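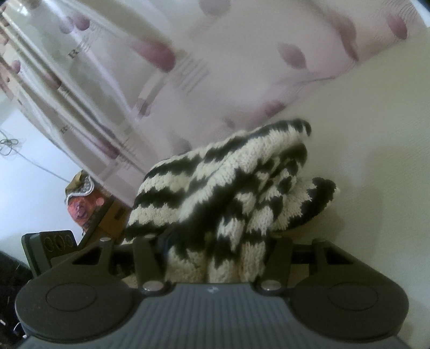
黑白相间的针织物，织纹呈波浪状条带

Fonemard 旧城建筑遗产调查与档案编制项目
招聘启事：建筑测绘员、档案编目员、铭文与材料记录员

一、项目概况

Fonemard 旧城位于 Marquez 河下游左岸，城墙以内为历史城区，现存街巷格局以一条东西向主街和若干南北向支巷为骨架。城区内登记建筑及构筑物共 2,948 处，包括民居院落、商铺、礼拜场所、公共浴室、蓄水池、城门及城墙残段。早期登记资料形成于不同阶段，编号体系不统一，部分条目仅有门牌和产权信息，缺少平面图、剖面图及构造说明。

本项目由 Fluder 遗产记录中心承担，工作内容为对上述登记对象进行复核、补测和统一编目，并对其中 700 处列为优先级的对象编制完整的单体档案。项目成果用于旧城保护规划的修订、修缮许可的技术审查以及后续的监测工作。项目不涉及考古发掘，不承担修缮设计。

外业工作按城区划分为 5 个片区依次推进。第一片区（北门至旧谷仓一带）的控制网布设已经完成，控制点成果可直接使用。其余片区的控制测量由项目组测量人员与新聘人员共同实施。

二、招聘岗位及职责

（一）建筑测绘员

1. 按照项目技术规程完成单体建筑的平面、立面、剖面测绘，测绘深度不低于规程所列二级标准。
2. 使用全站仪、三维激光扫描仪及手持测距设备采集数据，负责测站布设、标靶编号和外业手簿填写。
3. 完成点云配准、去噪和切片，依据点云及现场草图绘制线划图。墙体厚度、洞口尺寸、楼层标高须有实测依据，不得以推算值代替；确实无法测得的部位，以虚线表示并在图签中注明。
4. 记录建筑的构造层次，包括基础露明部分、墙体砌筑方式、木构拉结、楼盖与屋盖做法，并标注可辨识的改建痕迹。
5. 参与片区内部的图纸互校。

（二）档案编目员

1. 对既有登记卡、产权抄本、旧照片、旧测图进行清点、核对和著录。
2. 建立旧编号与新编号的对照表。一处对象对应多个旧编号，或多处对象共用一个旧编号的，应逐条列出来源，不得合并处理。
3. 按规程第四章的字段要求录入数据库，包括名称、异名、位置、始建年代及其依据、历次改建、现状用途、保存状况、参考文献。
4. 对地名和建筑名称的不同拼写进行规范控制，维护名称规范表。
5. 管理档案扫描件的命名、存储和校验，每批次提交时附校验清单。

（三）铭文与材料记录员

1. 对门楣、喷泉、墓碑及墙体上的铭文进行拓印或近景摄影测量，抄录原文并给出转写。残缺字、推补字和存疑字应使用规程规定的符号加以区分。
2. 记录石材、砖、灰浆、木材及抹面的种类和分布，填写材料卡。
3. 记录再利用构件（柱头、柱身、门框石等）在现存建筑中的位置和朝向，并与既有考古文献核对。
4. 对病害类型进行分类标注，包括盐析、剥落、裂缝、生物附着和结构性变形。病害范围以立面图为底图绘制。
5. 在取得书面许可的前提下，协助采集少量灰浆样品，并完成样品登记。

三、应聘条件

（一）通用条件

1. 具有建筑学、考古学、历史学、测绘工程、文物保护、图书档案或相近专业的学历，或具有同等水平的实际工作经历。
2. 能够用中文撰写技术文件，语句准确，术语前后一致。
3. 能够适应外业环境。旧城内多数支巷不通车辆，设备须由人员搬运；部分建筑需登临屋面或进入地下空间。
4. 能够遵守入户调查的规定，包括提前通知、出示证件、经住户同意后方可拍摄室内等。

（二）建筑测绘员

1. 独立完成过不少于 4 处历史建筑的测绘，并能提供图纸。
2. 熟练使用至少一种点云处理软件和一种制图软件。
3. 了解误差传递和平差的基本方法，能够判断闭合差是否超限。

（三）档案编目员

1. 有档案整理或数据库著录经历。
2. 熟悉受控词表的使用，能够编写简单的查询语句。
3. 能够阅读手写登记资料。具备当地语言阅读能力者优先。

（四）铭文与材料记录员

1. 接受过铭文学、古文字学或建筑材料分析中任一方向的训练。
2. 掌握近景摄影测量的基本流程，包括布光、比例尺放置和影像重叠度控制。
3. 同时具备铭文释读和材料识别能力者优先。

四、工作安排

工作期限为一个完整的外业季及其后的内业整理期。外业自 3 月开始，7 月暂停，9 月恢复，至 11 月结束。夏季暂停期间安排图纸整理和数据库录入，工作地点为项目办公室。

外业日工作时间为 7:00 至 13:30，中间休息一次；下午 16:00 至 18:00 为数据导出、备份及手簿整理时间。礼拜场所的测绘须避开使用时段，具体时间由片区负责人与管理方商定后通知。

项目办公室设在南门外的 Plastwood 楼二层，设有制图室、扫描室和资料室。资料室所藏原件不得带出，查阅须登记。仪器由项目统一配备，领用和归还时当面核对序列号及附件。个人电脑可以使用，但不得作为项目数据的唯一存放处。

五、聘用方式与待遇

1. 三类岗位均采用定期合同，设试用期。试用期内须完成一处单体对象的全套记录，作为考核依据。
2. 薪酬按岗位和资历分级确定，于面谈后书面告知。外业期间另计外业补贴。
3. 项目为外地人员提供集体住宿，双人间，距北门步行可达。自行租房者不另发住房补贴。
4. 项目办理外业期间的意外伤害保险。登高和进入地下空间作业须先完成安全培训，未通过者不得从事该类作业。
5. 安全帽、防滑鞋、防尘口罩和反光背心由项目发放。

六、成果归属与署名

项目期间形成的测绘图、点云、照片、拓片、数据库记录及文字说明，其使用权归项目所有。单体档案的图签和著录页列明测绘、绘图、校对和编目人员。合同结束后，个人如需在论文或出版物中使用项目资料，应提出书面申请，说明所用资料的编号和用途。涉及住户隐私的室内照片和产权信息不予外借。

七、申请材料

1. 简历，写明学历、外业经历和所用仪器、软件。
2. 申请岗位及可到岗时间。可同时申报两个岗位，须注明先后顺序。
3. 工作样本。测绘员提交一处建筑的平面图和剖面图各一张，附测绘方法说明；编目员提交著录样例一份，附字段说明；铭文与材料记录员提交铭文记录或材料病害图一份。合作完成的样本应说明本人承担的部分。
4. 一名可联系的推荐人的姓名、职务和联系方式。推荐信不作要求。

图纸以 PDF 格式提交，点云和原始照片无须提交。文件名格式为“岗位-姓名-材料名称”。材料不全的申请不进入下一环节，也不另行通知补交。

八、选拔程序

申请材料由项目技术组初审。通过初审者参加技术测试：测绘员在现场完成一个房间的草图和尺寸标注；编目员对一组登记卡进行核对和著录；铭文与材料记录员依据照片完成一段铭文的抄录和一面墙体的材料标注。外地申请人可申请远程测试，测绘员改为依据所给点云绘制剖面图。测试之后安排面谈，内容以工作样本为主。

申请受理至 1 月底。初审结果于 2 月上旬通知，测试和面谈于 2 月内完成。未录用者的材料在选拔结束后删除。

九、其他说明

技术规程的目录和二级测绘标准的图示样张可在项目办公室查阅，也可在递交申请时索取电子版。规程全文在签订合同后发放。

在校学生可申请外业助理，工作内容为协助扶尺、标靶布设和照片编号，时间不少于连续 4 周，提供住宿和外业补贴，不单独签发学分证明。申请时只须提交简历和可到岗时间。

申请材料递交至 Fluder 遗产记录中心 Fonemard 项目办公室，信封或邮件标题注明“旧城调查招聘”及申请岗位。办公室接待时间为 9:00 至 15:00。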